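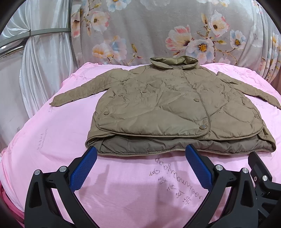

衣類リペア講座「つくろいの時間」 上半期進捗報告

提出先:ヴィスティック生活文化基金 助成担当 ジュディテ・アブレウ様
作成:キヴェル縫製教室 運営担当 グラサ・ゴディーニョ

前回の報告書について「もう少し短く、もう少し数字を」とのご指摘をいただきました。数字は増やしました。長さについては努力の跡をお認めいただければ幸いです。

1. 全体の状況

上半期に受け付けた修繕の相談は588件でした。申請書に書いた年間の目標は935件ですから、折り返し地点としては悪くない数字です。ただし、この588件には「これは直りますか」と聞いて、こちらが「直ります」と答えたところで満足し、そのまま持って帰った方も含まれています。受付票の様式がそうなっているためで、下半期からは「相談」と「実際に針が通ったもの」を別の欄に書くようにします。きれいな右肩上がりのグラフは、おそらくこの変更で失われます。

講座は初級、中級、それに「その他」の三本立てです。「その他」は申請時には「上級」という名前でした。上級と名乗ったところ申し込みがなく、名前を変えた翌週に定員が埋まりました。内容は一字も変えていません。教材の表紙を刷り直した費用は、広報費に計上しています。

2. 初級講座

ボタン付け、裾上げ、ほつれ止めを扱っています。講師はカロリーナ・ノゲイラが担当しています。

受講者の出席は安定していますが、ボタン付けの回だけは予定の倍の時間がかかりました。糸足をどのくらいの長さにするかで、受講者同士の議論が始まったからです。短い派と長い派に分かれ、休憩時間には席まで分かれました。ノゲイラ講師は「厚い生地なら長く、薄い生地なら短く」という当たり前のことを三回説明し、三回とも両派から自説の裏付けとして歓迎されました。次回からは布の厚さ見本を先に配り、議論は縫いながらしてもらいます。

裾上げは順調です。まつり縫いの針目が揃わないという相談が多いので、チャコペンで印をつける方法に加えて、方眼の入った厚紙を当てる方法も教えることにしました。厚紙は菓子箱の底で足ります。教材費がここで少し浮き、菓子の消費がどこかで少し増えました。後者は請求しません。

3. 中級講座

中級はファスナー交換、裏地の修理、キルティング地の補修が中心です。とくに冬物の持ち込みが多く、1月は受付の机が見えなくなる日が続きました。

キルティング地については、当初の教案に甘さがありました。表地の小さな裂けを普通の縫い目でふさぐと、そこだけ布が引きつれ、菱形のふくらみが潰れてしまいます。縫った人には自分の針目が誇らしく見え、着る人には古い傷跡に見えるという仕上がりです。そこで次の手順に改めました。

裂け目から出ている中綿を、切らずに先の丸い棒で戻す。
裏から入れられる場合は、薄い共布か近い色の当て布を差し込む。
当て布を表からしつけで留め、裂け目の縁を細かくまつる。
もとのステッチ線が切れているときは、切れた箇所の少し手前の針穴から縫い始め、同じ間隔で穴を拾う。
アイロンは当てない。どうしても当てたい人は、先に端切れに当ててから考える。

最後の一行は、端切れで考えなかった方がいたために加わりました。ご本人は快く事例としての使用を許可してくださり、以後、毎回いちばん前の席に座っておられます。

色合わせも課題です。カーキと呼ばれる色には、緑に寄ったもの、茶に寄ったもの、店の照明の下でだけカーキに見えるものがあり、糸箱のカーキはどれとも合いませんでした。糸はペン手芸店から見本帳を借り、持ち込まれた服に昼の光で当てて選ぶようにしています。午後四時を過ぎると判断が怪しくなるので、夕方の回では糸選びをしません。

ファスナー交換は、期待されるほど人気がありません。外すのに一時間、付けるのに二時間、そのあと自分の選んだファスナーの色を後悔するのに一生かかる、と受講者のひとりが感想票に書いていました。満足度の欄は「満足」に丸がついていたので、集計上は成功です。

4. その他(旧・上級)講座

サメル・カッサブ講師による、襟の付け替えと袖口の直しの講座です。襟は折り目の山から傷みますので、いったん外して裏返し、付け直すだけでかなり持ちます。昔の人はみなやっていた、とカッサブ講師は言いますが、どの昔の、どの人なのかは毎回少しずつ変わります。

襟を裏返す作業では、左右の長さが合わなくなる失敗が続きました。原因は外すときに中心の印をつけていないことでした。教案には「中心に印をつける」と太字で書いてあります。太字の効果については、今期の調査では確認できませんでした。下半期は、印をつけたかどうかを隣の人に見てもらってから糸を切る決まりにします。

5. 設備

助成金で購入したミシンは3台とも稼働しています。うち一台は返し縫いのときに大きな音がしますが、業者のヴェクモントに点検を頼んだところ、異常なしとの回答でした。音は点検の間だけ止まっていたそうです。受講者はこのミシンを避けるか、または取り合うかのどちらかで、中間の態度を見たことがありません。

作業台の照明は、手元が暗いという声が多かったため、電球を白色のものに替えました。おかげで針に糸が通りやすくなり、同時に、先月までの縫い目の出来がよく見えるようになりました。やり直しの申し出が増えたのはこのためです。技術の低下とは受け取らないでください。

6. 経理

受講料は一回3000円で据え置いています。申請時の計画では下半期から値上げする予定でしたが、受講者への予告文を三度書き直すうちに、値上げで増える収入より書き直しにかけた時間のほうが高くついている気がしてきました。計算してみると気のせいではありませんでした。年度内は据え置きとし、不足分は材料のまとめ買いで補います。

消耗品費のうち、針の購入が予算を超えています。針は折れるよりもなくなるほうがずっと多く、終了時に本数を確かめるようにしてからは減り方が落ち着きました。もっとも、先日の確認では開始時より一本多くなっていました。経理上の扱いをご教示ください。

領収書は別綴じで提出します。糸の領収書の一枚に、裏からしつけ糸で日程表が縫い付けられていますが、表の記載は読めますので、そのままお納めください。ほどくと紙が破れます。

7. 遅れている事項

修繕手引きの冊子がまだできていません。原稿は六割ほど揃っています。遅れの大半は図版です。担当のオラシオ・レベロは、まつり縫いの図を実際の針目と同じ大きさで描くという方針を立て、正確ではあるものの、虫眼鏡がないと見えない図が完成しました。現在、拡大して描き直しています。

また、申請書にあった「地域の学校への出張講座」は、一校と日程の調整をしている段階です。先方の家庭科室は、空いている曜日が金曜だけで、金曜は当教室がいちばん混む日です。講師をひとり割けるかどうか、来月の当番表を見て決めます。

8. 下半期の予定

中級講座をひと枠増やし、キルティング地と裏地の回を分けます。一回に詰め込むと、どちらかの服が必ず片袖のまま帰宅するためです。初級は現状のまま続けます。「その他」は定員を変えず、名前も変えません。

冊子は図版が揃い次第、校正刷りをお送りします。出張講座の可否は、決まった時点で別途ご連絡いたします。

9. お願い

年度末の成果報告書には「事業によって生じた意識の変化」を書く欄がありますが、枠が二行しかありません。感想票の抜粋を別紙で添付してよいか、お知らせください。だめな場合は、二行に収まる変化だけを報告いたします。

それから、前回の視察のおりにお預かりしたアブレウ様のコートですが、裏地の直しは済んでおります。受付の奥に掛けてありますので、お近くにお越しの際にお立ち寄りください。修理代は講座の実習扱いのため頂戴しません。588件には入っています。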